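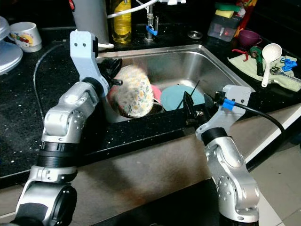
Hard water film on stainless sink, citric acid concentration?

wkwan_13
Supply here in Idarstead is very hard. The sink gets a white film within a day of cleaning, heaviest near the drain. Dish soap does nothing to it. I have 800 g of food grade citric acid and want a working concentration that won't dull the finish. The counter is speckled black stone, sealed, type unknown.

Gakadton
2 percent by weight. 20 g per liter of warm water. Lay paper towels on the steel, wet them with the solution, leave 13 minutes, rinse, dry. Keep it off the counter. If there is any calcite in that stone the acid will etch it and no polish gets it back.

flasteo
Disagree on the strength. 2 percent is fine for a weekly wipe but slow on an established layer. I use 5 and have seen no change in the steel after years of it. Contact time matters less than people say, as long as the towel stays wet.

Gakadton
5 percent won't hurt the steel, agreed. My concern is the seam. Stronger solution wicks under the rim, sits there, and reaches the cut edge of the stone, and the cut edge is often not sealed.

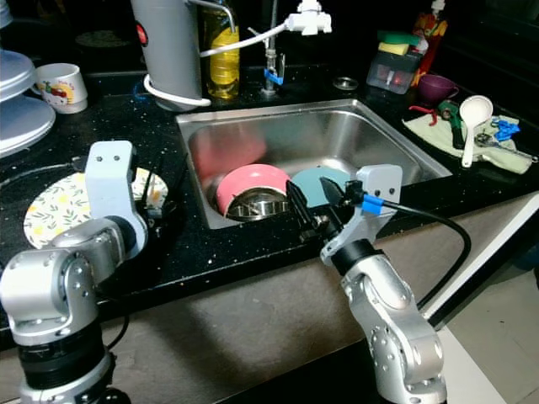 Run a strip of painter's tape along the seam if you insist on 5. Pull it before you rinse, then flush the seam with plain water and dry it with a cloth.

H. Dewan
Both of you are treating the symptom. Test the water first. Mine read 17 grains per gallon on a strip. At that level the film comes back every time water evaporates on the steel, whatever you clean with. Either soften the supply or dry the basin after use.

flasteo
He asked about concentration, not plumbing. A softener is a large purchase to fix a cosmetic problem.

H. Dewan
A dry towel is not a large purchase.

wkwan_13
Strip test says 17 here as well. Tried 2 percent on the left half and 5 on the right, tape on the seam. The right half cleared in one pass, the left needed a second. No visible difference in the finish. Will dry the basin nightly until August and see if the film returns.

Gakadton
Rub with the grain when you dry it. And don't store the mixed solution, it grows mold. Make what you need.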